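Cleaning the door seal, drum and filter on a front-loading washing machine

July
By Dzifa Opoku
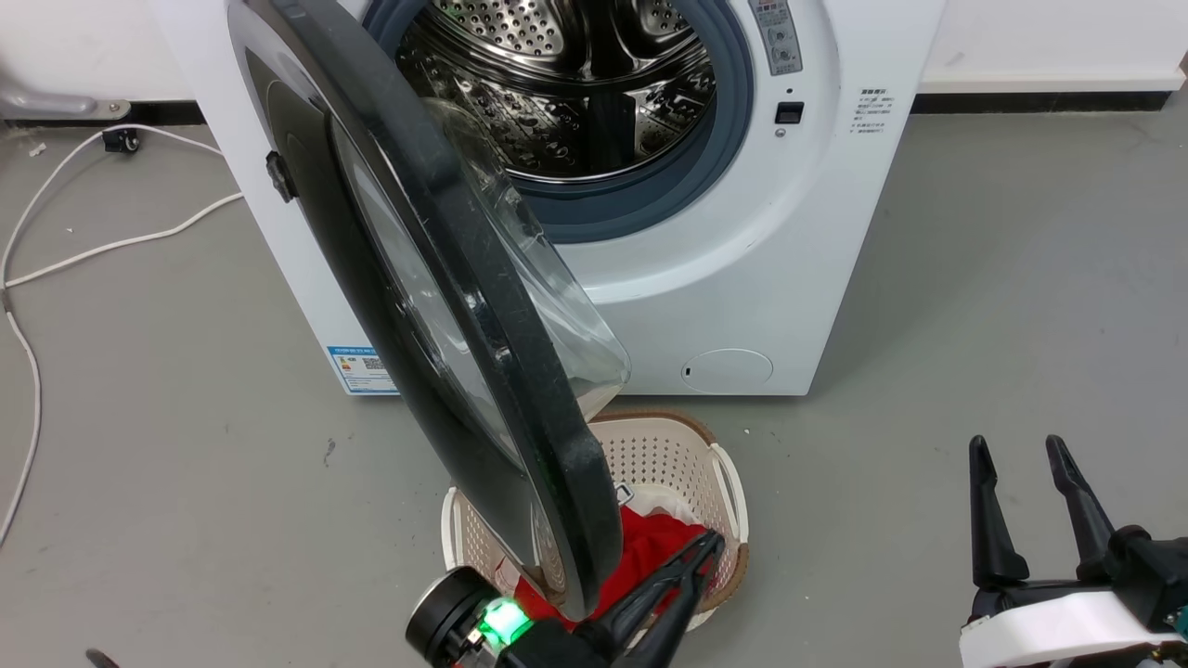

Most complaints about smell in a front loader come down to three parts: the rubber gasket, the detergent drawer and the drain filter. The drum itself is seldom the source. Stainless steel gives residue little to hold on to, although the perforations connect it to an outer tub which is normally out of sight and does collect deposits. The blue-gray gasket forms a thick band round the opening, and the fold behind its outer lip is where water, lint and softener settle. The round cover low down at the right-hand corner of the front panel gives access to the filter. On some machines it sits behind a rectangular flap at the left, so check the manual before levering at anything.

Before starting

Switch the machine off at the wall and close the water tap. If the last programme was a hot one, leave the machine for an hour before opening the filter. Have ready an old towel, a shallow tray (a roasting tin will do), two microfibre cloths, a soft toothbrush and a bowl of warm water with a little washing-up liquid.

Take out anything left in the drum and feel round the inside by hand. Socks cling to the top of the drum after a fast spin and are easily missed from a standing position.

The gasket

Pull the lip of the seal towards you with one hand and wipe the fold with the other. Start at the top and work down each side, finishing at the bottom where the drain holes are. Turn the cloth often. A grey film is ordinary detergent residue mixed with lint. Black specks that do not wipe away are mould in the surface of the rubber.

For mould, lay strips of cloth dampened with a mould remover marked as suitable for rubber in the fold, leave them for the time given on the bottle, then remove them and wipe the seal with plain water. Run an empty rinse afterwards. Stains that remain after two treatments are permanent. They do no harm to the wash, but a seal which is also sticky, split or perished should be replaced.

Do not use vinegar on the gasket as a weekly habit. Repeated contact with acid can harden some rubbers. Never use vinegar and a chlorine bleach in the same session, even with a rinse in between.

Check the small holes at the bottom of the fold with the toothbrush. Hair grips, coins and the wire from a bra are the usual finds. If water stands in the fold after every wash, these holes are blocked or the machine is leaning forward.

The door

The part of the glass that bulges inwards when the door is shut presses against the seal all the way round, and a ring of dried detergent there is enough to start a slow drip. Wipe it with the soapy cloth, then with a clean damp one. Smudges on the glass are cosmetic. Limescale at the contact line is not, and should be softened with a cloth wetted with citric acid solution, kept off the rubber, and rinsed after ten minutes.

Support the door with your free hand while scrubbing. The hinge is made to carry the door and very little else. Wipe the latch with a barely damp cloth and do not spray into the slot that receives it, where the electrical interlock sits.

The drum

Wipe the lifter paddles along both edges, where thread winds itself in. Rust marks on stainless steel generally come from a metal object left in the wash and can be removed with a non-scratch cream cleaner. Steel wool leaves particles behind and makes the problem worse.

Once a month, run the empty machine on its hottest cotton programme with a washing machine cleaner or a scoop of powder containing oxygen bleach. Liquid detergent has no bleach in it. Households that wash only at 30 degrees with liquid should treat the monthly hot run as compulsory.

The filter

1. Lay the towel on the floor and push the tray up against the machine.
2. If there is a small drain hose, pull it out, remove the plug and let the water run into the tray. Empty and repeat.
3. Turn the cap anticlockwise a little at a time. Close it again whenever the tray is nearly full.
4. Withdraw the filter, rinse it under the tap and brush off the lint.
5. Look into the housing with a torch. The pump impeller should turn in small jerks when pushed with the handle of a wooden spoon.
6. Refit the cap until it is fully home. A cross-threaded cap will leak on the first drain.

Every 4 months is a sensible interval. Homes with long-haired pets will need to do it more often.

Between washes

Leave the door ajar and the drawer open by two fingers' width. In a home with small children or a cat, leave it open only when someone is in the room, and check the drum before every load.

Unload promptly. A basket with perforated sides can stand on the floor directly under the open door, so that anything dropped goes into it. The same basket should not hold damp washing overnight, and if it carries dirty clothes to the machine, wipe the rim and base before it carries clean ones away. Keep new red items apart from whites at this stage as well as in the wash, as loose dye transfers readily between damp fabrics.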